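Passenger Handling at a Small Ferry and Cruise Port: A Study of Zarnport
Project report by Nesrin Aksoy and Ilgın Demirtaş
Submitted 28 Mar 2023
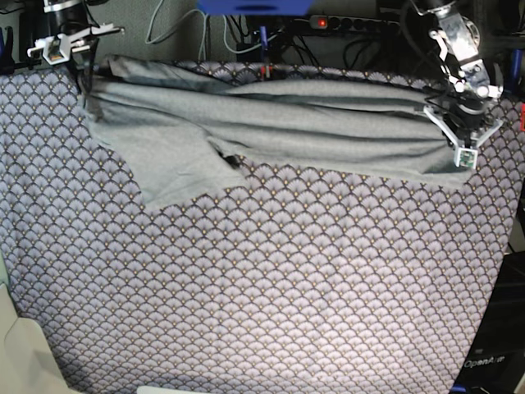 1. Purpose of the project

The project examined how the port of Zarnport receives passengers on days when a cruise ship and the regular ferry are in harbour together. The port was built for ferry traffic, and cruise calls were added later. The port office asked the department for a student study of the arrivals hall and the road in front of it. Our task was to record how people move through the building and to suggest changes that would not require new construction.

2. Background

Two operators use the quay. Dirnent runs the ferry all year, and Amitz brings cruise ships between spring and autumn. Both share one hall, one baggage area and one taxi rank. The largest ship now calling carries 3,608 passengers, although not all of them go ashore. The hall has seating for 100.

3. Method

Observation took place in September on 7 ship days. One student stood at the gangway exit and the other at the hall doors. We noted the time taken by groups of passengers to reach the street. We also held short interviews with passengers who were willing to speak to us, and received 79 usable replies. Staff of both operators were interviewed separately, and their answers are reported without names.

4. Findings

The longest delays occurred at the hall doors and not at the document desks. Ferry passengers waiting to board stood in the same place as cruise passengers looking for their coaches. On the busiest morning the walk from gangway to street took about three times as long as on a day with the ferry alone.

Signs were a second difficulty. The board for the town shuttle faces the car park, so that passengers leaving the hall see only the back of it. Many of those interviewed had asked a member of staff for directions, and several had asked more than once.

Staff described good relations between the two operators, but there is no shared timetable. Ferry staff learn of a late ship when it is already in sight - sometimes after boarding has begun.

5. Recommendations

The east door should be kept for ferry passengers on ship days. The shuttle board should be turned to face the hall. The operators should exchange arrival times on the evening before each call, by telephone or by a shared sheet kept at the port office.

We also considered moving the coaches to the Fonseca yard, on the far side of the customs shed. The walk is long for older passengers and has no cover, and we do not recommend it at present.

6. Limits of the study

All observations were made in dry weather and in a single month. Departures were not studied. A further project could follow passengers returning to the ship in the afternoon, when staff report that the taxi rank is under the greatest strain.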